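Plellside Community Boards > House and Home > Bulk buying: does it save you anything?

sourdough_sal
We moved in January and have a proper cupboard under the stairs for the first time. My other half wants to fill it with bulk packs of everything. I've had a look at the prices at Nendia and I'm not convinced. The big boxes of washing powder work out cheaper per wash, but the tins are the same price or a penny dearer than the four-packs in the normal shops. Does anyone keep proper records of this?

MrTibbs
I do. I kept a spreadsheet for a year. Total saving on bulk against buying weekly was £39. That's on toilet roll, tissues, rice, pasta, tinned tomatoes, coffee, washing powder and dog food. Most of it was the dog food. Without the dog it would have been £9.

sourdough_sal
That's less than I expected. Does that include the petrol to get there?

MrTibbs
No. I pass it on the way home from work so I didn't count it. If you have to make a special trip you can forget the £9.

Finbarr Mac an tSaoi
I think the spreadsheet is measuring the wrong thing. The point of a full cupboard is not having to go out at eight at night for toilet roll. When we lived up the valley the nearest shop was a half hour drive and we bought rice by the sack. Never thought about the saving.

MrTibbs
She asked if it saves money though. It doesn't save much.

Finbarr Mac an tSaoi
She asked about her cupboard as well.

hen_and_chips
It depends what you buy. My list, after a lot of years and three kids:

Worth it: toilet roll, dishwasher tablets, rice, porridge oats, bin bags.
Not worth it: crisps (they get eaten at twice the speed), cooking oil (ours went off), spices, flour unless you bake every week.
Not sure: coffee, tissues.

The crisps are the main problem. A bag of 24 does not last longer than a bag of 12 in this house.

sourdough_sal
I bake most weeks so flour might be all right. How do you store it? We had moths in the old flat and I'm not going through that again.

hen_and_chips
Freezer for a few days when you bring it home, then a tub with a lid that seals. Wipe the shelves down before you put anything in. Bay leaves do nothing, whatever your mum says.

lodgepole
Bay leaves work for us. Fifteen years, no moths.

hen_and_chips
I've had bay leaves and moths in the same cupboard. There was a moth on the bay leaf.

lodgepole
Were they fresh leaves? You have to change them.

hen_and_chips
They were changed.

MrTibbs
Pheromone traps are the only thing I'd pay for, and they only catch the males. They're useful for telling you that you've got a problem. They won't get rid of it.

Clustis
Has anybody tried the refill shop on Szczepańska's corner, next to the launderette? You take your own jars. I paid £3.81 for a big jar of oats, lentils to go in soup and some bay leaves (sorry). The oats were cheaper than the supermarket and the lentils were dearer. You can buy exactly what you need, so no moths to worry about.

sourdough_sal
I didn't know that was open again. Do they do washing-up liquid?

Clustis
Yes, and laundry liquid. Take a bottle with a wide neck. The pump is fierce and mine went all up my sleeve.

Finbarr Mac an tSaoi
The laundry liquid there is thin stuff. You need to use half as much again, so work that into the price. I went back to powder.

Clustis
I've not found that. We've got soft water at our end though, which might be the difference.

Finbarr Mac an tSaoi
Same water company, same reservoir.

Clustis
Then I don't know. My washing comes out clean.

MrTibbs
Back to the question for a minute. One thing my spreadsheet did show is that the big shops change their prices more than you'd think. The same coffee was on three different prices in the year. If you only buy it when it's at the lowest one you do save a fair bit, but you need the room to store it and you need to remember what the low price is. I have a note on my phone. I wouldn't bother for anything under a fiver.

hen_and_chips
Agree with that. I keep a little notebook in the car. Look at the price per 100g on the shelf label as well and ignore the big yellow signs. Watch for when one label is per 100g and the one next to it is per item. They do that with tissues and kitchen roll all the time, one is per sheet and the other is per pack.

lodgepole
Tissues are a funny one. I get through a lot of them with hay fever and I've gone over to the small wrapped packs. A big box gets left open on the side, the dog has it, and half of it ends up on the floor. Per sheet the small ones cost more, but I waste fewer.

MrTibbs
Cloth hankies. Buy once, wash with everything else.

lodgepole
Not in May, thanks. I'd need a suitcase full.

hen_and_chips
I'm with lodgepole. I wouldn't want to be the one doing that washing either.

sourdough_sal
Thanks all, this has been useful. Current plan is toilet roll, dishwasher tablets and oats from Nendia, once every couple of months when we're out that way anyway. Flour in a sealed tub. No crisps. I'll try the refill shop for lentils and washing-up liquid and see how I get on. I've measured the cupboard and it's 1327mm at the tall end, so the shelves will have to be cut to fit under the slope.

Finbarr Mac an tSaoi
Leave the bottom clear and put the heavy things on the floor. We had a shelf come down with a sack of rice on it. And check where your stopcock is before you block it in. Ours was behind the tins.

sourdough_sal
It's in there, at the back on the left. Good point. I'll keep that side free.

MrTibbs
Write the date on things in marker as they go in. New to the back, old to the front. Most of what I threw away that year was tins I'd forgotten I had.

Clustis
Does anyone want a sealed tub for flour? I've got two spare with lids. Can drop them off near the library.

sourdough_sal
Yes please! I'll message you.

lodgepole
Small packs, as mentioned. I still say they're better than a box.
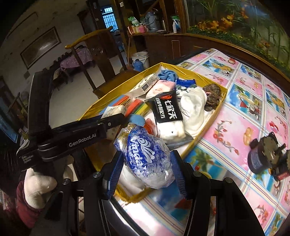
Vinda tissues, small wrapped pack

Plellside Community Boards | Contact the moderators | Terms of use | © Plellside Community Boards | Back to top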